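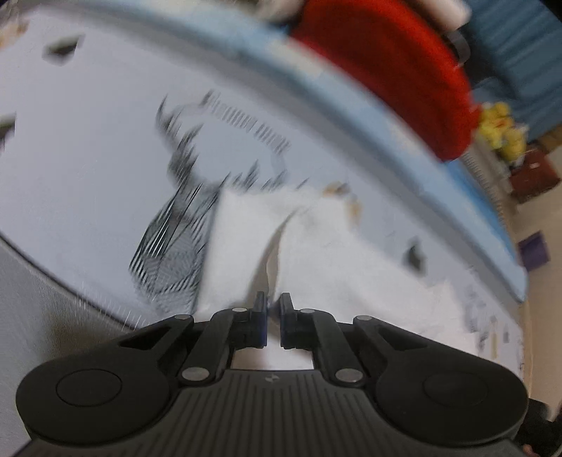 Session 4 handout: recording demonstrations with a hand-held gripper

Hi everybody! These are my notes from the lecture, cleaned up a bit (only a bit) and with the parts I skipped when we ran out of time. Please read them before the lab, and bring the Osent worksheet with you.

Where we left off

Last time we went through two ways of showing a robot a task. One is grabbing the arm and moving it through the motion yourself. The other is driving it from a distance with a controller or a leader arm. Both of them need a robot in the room, and robots are heavy and shy about stairs. So the third way is the one I want to spend most of today on: you carry the gripper around in your own hand, do the chore with it, and record what its camera sees along with how the fingers open and close. Later on, a robot arm with the same kind of fingers gets trained on those recordings.

I like this method a lot. You can go into a regular bedroom or kitchen and work at something close to normal speed, and you feel the cloth pushing back through the handle, which you mostly don't get with a joystick. The price is that you have to figure out afterward where the gripper was at every moment, and that's where most of the trouble in this course comes from.

What gets saved

For each demonstration we want the video, the finger opening over time, and the path of the gripper through the room. Our Plustden script lines these up by timestamp and cuts off the dead time at both ends. If the path is missing or jumps, the whole demonstration goes in the reject folder, even if your handling was beautiful. I know. It hurts.

The Nolell practice set has 2782 demonstrations in it before any cleaning. After the path check, 2176 are left. The 388 you'll be looking at in the lab are a slice of those, all of them bedroom and laundry tasks.

Why we do beds

Rigid things are easy to talk about. A mug has a pose, you write down the numbers, done. A sheet has no pose in that sense – every fold gives you a new shape, and half of it is hidden under the other half. Go and look at a bed the way the gripper does and you'll see what I mean. 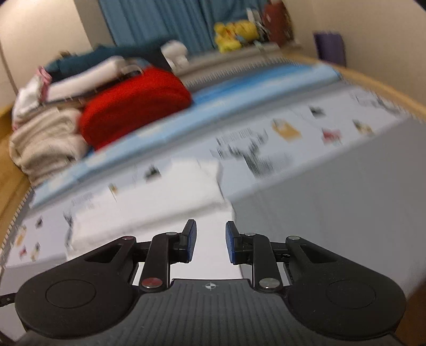

Fig. 2. Fingers open and nothing between the pads, with the printed sheet blurred by motion and folded textiles piled farther back.

Two things to notice in Fig. 2. First, the blur. The print on a sheet ought to be a gift for tracking, with lots of little marks to hang on to, but when the view moves fast those marks smear and the tracker has much less to work with. Second, look how low the view is. A fold that you'd hardly notice standing up can take over a big piece of the picture from down there, and whatever you're about to grab sits right at the pads.

How I'd like you to move

Start with the fingers open and hold still for a breath before you go in. Come at the cloth on a slant, close, wait a moment, then pull. Turn your whole body when you need to change direction, because a quick flick of the wrist is the fastest way to lose the path. (I still flick. You'll catch me doing it in the demo.)

Keep your other hand out of it unless the task sheet says two hands. It's so tempting to smooth down a corner with your free hand! But the robot won't have that hand, and the recording then teaches it that corners flatten themselves.

If you miss a grab, keep going and try again. A miss followed by a recovery is useful data, and I'd much sooner have that than a restart. Dropping the gripper is a restart.

Lab task

Work in pairs with the Yurt viewer. Go through your share of the 388 and mark three points in each: first contact, fingers closed, and release. If you can't tell where contact happens, write "unclear" and move on. Then pick one demonstration you'd throw out and write me a short paragraph on why, 400 words at the most.

Hand in the marks and the paragraph together by December 9, 2024. Next session we train on the cleaned set, so please have the Plustden script installed before you come. The readme covers Mac and Linux; on Windows, come see me first.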